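Wullis W2 Parallel Gripper: Jaw Kit Rev. C and Service Notice

Part no. 415
Fits: all W2 grippers with the flat jaw mount
Replaces: Rev. A and Rev. B jaw kits
Supplied as: matched pair of jaw tips, retaining screws, cable strap, shim set
Status: in stock, ships from Zistside warehouse
Notice date: 15 Sep 2019

Reason for this revision

Rev. B jaws can fail to release thin or fibrous material. The fault was first logged in June during bedding and cord handling on two-arm cells. When a frayed cord end is gripped, single strands can enter the gap between the jaw tip and its carrier plate. On opening, the jaw travels normally and the controller reports the gripper as open, but the strands stay caught. The next arm move then pulls on whatever the cord is attached to.
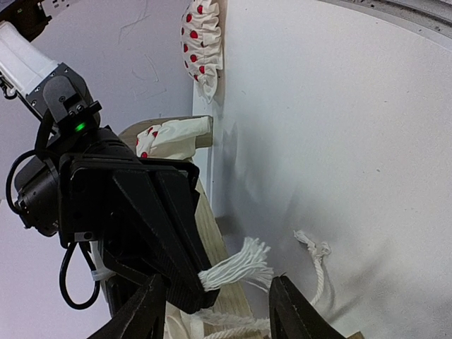
The fault does not trip the force limit on its own. Strand tension stays under the threshold until the cord goes taut, and by then the arm may be at full programmed speed. In a two-arm cell, the second arm may be holding the other end of the same item. Reported damage includes bent carrier plates, stripped jaw screws and torn workpieces. No injuries have been reported.

Rev. C closes the gap with a stepped tip that overlaps the carrier plate. Grip surface and stroke are unchanged. Existing programs do not need to be retaught, but the zero position must be reset after fitting.

Affected units

Serial numbers 2,000 through 2,552, shipped with Rev. B jaws. The serial number is stamped on the underside of the gripper body. Grippers with Rev. A jaws are not subject to this notice but can be fitted with Rev. C.

Interim measures for units still on Rev. B

Limit arm speed to 3 percent for the first move after every release.
Do not grip rope, cord or ties within the frayed length. Take hold on the twisted section.
Do not clear caught strands by hand with arm power on. Stop both arms, lock out the cell, then cut the strands at the jaw.
Check the gripper cable loop after any snag. A pulled loop can leave the connector partly seated and cause a false open signal.

Fitting

Lock out the cell. Remove the old tips and clean the carrier plate. Fit the new tips dry, without thread compound, and shim until the tips meet squarely. Secure the cable with the strap supplied. Reset zero from the service menu and run one full open and close cycle before restoring speed.

Customer comments

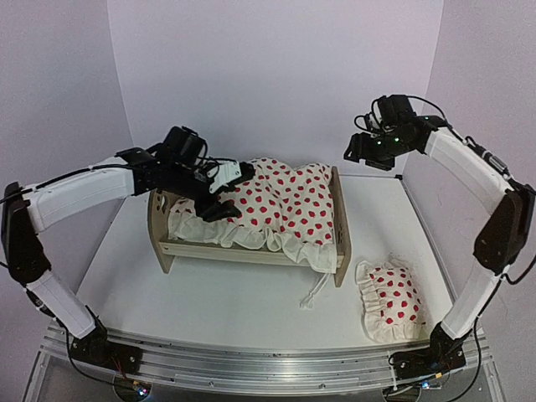

Mansour: We fitted Rev. C to both arms of one cell. No caught strands on cotton cord so far. The shims took longer than the swap itself, and the notice should say that the zero reset has to be done on each arm separately. Ours threw a position error until we did the second one.

Reply from Wullis service: Correct. Zero is stored per gripper. The fitting sheet will be updated.

Arner: Does the overlap collect lint? We run fleece.

Reply from Wullis service: It can. Blow out the step at each scheduled jaw inspection.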